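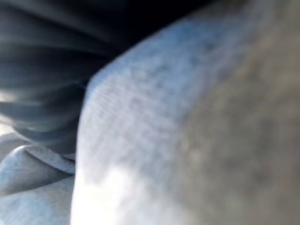
Andeck, the performance venue on the ground floor of the former Vurklow bus depot, will close its current premises in September and move to a smaller hall on Galindo Street. The lease on the depot ends that month and has not been renewed by the building's owner, Breltar. All of the stock held in the costume store will transfer to the new address.

The venue has operated from the depot for 13 years. It presents puppetry, variety, small-scale theatre and spoken word, and lets its rehearsal rooms to local companies on weekday terms. The main hall has a licensed capacity of 400 with the seating bank retracted. The Galindo Street hall has a lower capacity, to be confirmed once the fire risk assessment is complete.

Breltar has informed tenants that the ground floor will be converted to office use. Andeck applied for a new lease on the existing terms and, separately, for a short extension to cover the winter programme. Both applications were declined in writing. The venue does not intend to contest the decision and has agreed a schedule for handing back the keys.

"We asked for an extension so that the winter shows could stay where they were booked," said Ramil Yap, director of Andeck. "The answer was no, so the work now is to move the programme with as few cancellations as possible. Companies with a contract have been written to individually. Anyone who has not had a letter should contact the office."

Of the 31 productions booked for the autumn and winter, 23 will be presented at Galindo Street on their original dates. The remaining eight require either flying equipment or a stage depth that the new hall cannot provide. Their producers have been offered a refund of the hire deposit or a later date in a revised format.

Tickets already bought remain valid for all transferred performances. Seats will be reallocated by price band, as the new seating plan does not match the old one row for row. Ticket holders for productions that are not transferring will be refunded automatically to the card used for the purchase. Gift vouchers will be accepted at both addresses until their printed expiry date.

The lighting rig, sound desk and retractable seating are owned by the venue. The rig and desk will be reinstalled at Galindo Street. The seating bank was built to the width of the depot — it is too wide for the new hall — and will be offered for sale to other venues. Enquiries should include proposed collection arrangements, as Andeck is unable to deliver.

Rehearsal room hire will end two weeks before the main hall closes. There is one rehearsal room at the new address, bookable by the half day.

The box office will keep its present telephone number and opening hours throughout the move.

Issued by the Andeck press office, May 2026. Interviews with Ramil Yap and access to the depot for photographers can be arranged through the press office on request.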